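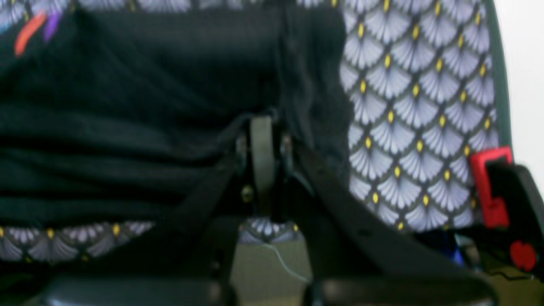 Washing dark and printed fabrics together and apart

Grolcombe Household Notes
Laundry and textiles
Last revised August 21, 2025

These notes cover woven cotton, polyester and blends of the two, in plain dark colours and in prints with a pale ground. They apply to loose covers, cushion fronts, table cloths, padded liners, bags and similar household items. Wool, silk, leather and coated fabrics are dealt with on separate pages.

Reading the label

The care label gives the maximum treatment, so a lower temperature or a gentler cycle is always permitted. A bar under the wash tub means reduced spin and agitation. A double bar means reduced again. A crossed triangle rules out all bleach, including the oxygen bleach found in most white washing powders. Where the triangle holds two slanted lines, oxygen bleach is allowed and chlorine bleach is not.

Made-up items often carry one label for the cover and another for the filling. Follow the stricter of the two unless the parts come fully apart. If the item is part of a piece of safety equipment, such as a car seat or a harness, the maker's handbook takes priority over everything on this page. Many handbooks prohibit soaking, machine drying or ironing of particular parts.

If the label is missing, treat the item as a cotton blend: cool wash, low spin, no bleach, line dry.

Testing for loose dye

Do this before the first wash of any new dark fabric, and again if it has been stored for a long time in a damp place.

1. Find a hidden area, such as the inside of a hem or the back of a seam allowance.
2. Wet a white cotton cloth with cold water and wring it out.
3. Press it against the dark fabric for 5 minutes under a flat weight.
4. Lift the cloth and check it in daylight.
5. If it is clean, repeat with warm water and one drop of the detergent you intend to use.

A faint grey mark on the second test is common with black cotton and can usually be cleared by washing the item alone for the first 2 washes. A strong mark on the cold test means the dye is poorly fixed. Such an item should always be washed alone and kept from resting damp against anything pale.

Seams need a test of their own. The thread is dyed separately from the cloth and can bleed when the cloth does not. Contrast piping is the usual source of trouble.

Sorting

Sort by dye behaviour first, then by weight. A heavy padded item in the same drum as a thin printed cotton will crease the cotton badly and may wear the print along the folds.

Prints with dark outlines on a pale ground count as pale for sorting. The outline is normally stable, being pigment or a fixed reactive dye, but the ground will take up stray colour from other items. Small areas of yellow or gold show greying sooner than the pale parts do and are a useful place to look when judging whether a print has picked anything up.

Do not rely on colour-catching sheets to make an unsafe load safe. They remove some loose dye from the water. They do nothing where wet fabrics lie in contact.

Stain treatment before washing

Shake or vacuum the item first. Crumbs and grit should come out dry, including from under flaps, along piping and inside the channel of any elastic. A crevice nozzle on low suction is adequate.

Milk, egg and blood: cold water only, then an enzyme liquid left on for the time given on the bottle.

Grease: a little washing-up liquid worked in from the back of the fabric with a fingertip. Rinse before it dries.

Tea, coffee and fruit juice: rinse with cold water, then apply oxygen bleach solution if the label permits. On dark fabric, test first.

Mud: let it dry fully and brush it off before any water is used.

Ballpoint ink: dab with surgical spirit on cotton wool, changing the cotton wool at each dab. Not for acetate or for printed areas that have failed the dye test.

Salt rings on black fabric: sponge the whole panel, seam to seam, with plain lukewarm water and blot dry. Spot treatment leaves a second ring outside the first.

We tested the Jarnico stain bar on plain polyester in April. It removed cooking oil at the first attempt and left a pale film on black that needed an extra rinse. The Dosgate liquid left no film and was slower on oil. Either is suitable for prints.

Machine washing

Close zips and fasten hook tape before loading. Open hook tape will lift threads from any woven face it touches, and the damage cannot be reversed. Turn dark items inside out. Remove boards, foam blocks and stiffeners if the cover allows it, and note which way round they sat.

Use liquid detergent for darks. Powder that fails to dissolve at low temperature shows as white streaks in the folds of padded items. Keep the dose to the amount marked for soft water if the padding is thick, and add a second rinse.

Load the drum to half for padded items. They need to move and they hold a good deal of water. If the machine stops with an unbalanced load, open it, spread the item by hand and add two plain towels of a similar colour.

Spin speed makes more difference to creasing than temperature does. Printed cotton under 200 g/m² should be kept to a low spin and taken out as soon as the cycle ends.

Hand washing

Fill a bath or large basin with cool water and disperse the detergent before the fabric goes in. Press the item down repeatedly with flat hands. Do not rub one face against another. Drain, refill and press until the water stays clear and no foam appears when the fabric is squeezed.

Lift padded items with both arms underneath. Lifting by one corner drags the wet filling and can break the stitching that holds it in position. Roll in a dry towel and kneel on the roll to remove water.

Drying

Dry dark fabrics in shade. Direct sun fades black polyester slowly and black cotton quickly, and the fading is worst along raised folds. Printed fabrics should be hung with the print facing inwards.

Padded items dry best flat on a rack with air beneath. Turn them every few hours. The surface will feel dry long before the filling does, so press a dry paper tissue hard into the thickest part as a check. Any dampness on the tissue means more time is needed.

Do not lay damp black fabric over a pale print, even if it has passed the dye test. Once both are fully dry they can be stacked.
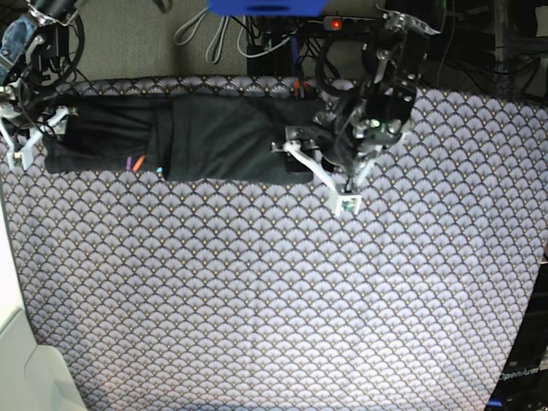

Black fabric lying across a fan print.

Pressing

Press prints from the back. Use the setting for the weakest fibre in the blend. On black fabric, a pressing cloth is needed to prevent shine at seams and folds, where the iron bears on several layers at once. Shine already present can sometimes be reduced by steaming from a short distance and brushing against the nap with a soft clothes brush. If the fibre has melted it will remain.

Padded items should not be pressed. Steam from a short distance, smooth by hand and leave flat overnight. Deep creases that survive this will normally ease in use.

Scalloped and other row-based prints show distortion readily. When pressing, line up one row with the edge of the board and work outwards from it. Pull the cloth square by hand while it is warm. If the rows curve near a seam, the seam has shrunk more than the cloth and should be steamed and eased by itself.

Lint

Black fabric collects lint from towels, fleece and flannelette. Wash these separately. Remove existing lint with a damp rubber glove drawn in one direction. Sticky rollers are quicker but can leave adhesive on brushed surfaces.

Pilling is a different fault. Pills are attached to the cloth and have to be cut off with a fabric shaver held flat. A cloth rated below 2000 rubs on the Martindale test is unsuitable for any kind of seating and should be kept for decorative use.

Storage

Store clean and fully dry. Fold along a different line each time. Put a sheet of white cotton or acid-free tissue between dark and pale items if they share a box. Keep the box off concrete floors and away from outside walls.

Fixings, straps and boards that belong to a cover should be bagged and stored with it.

Related pages

Removing wax from table cloths
Re-stuffing flat cushions
Descaling a steam iron
Nyamweya cotton: shrinkage before cutting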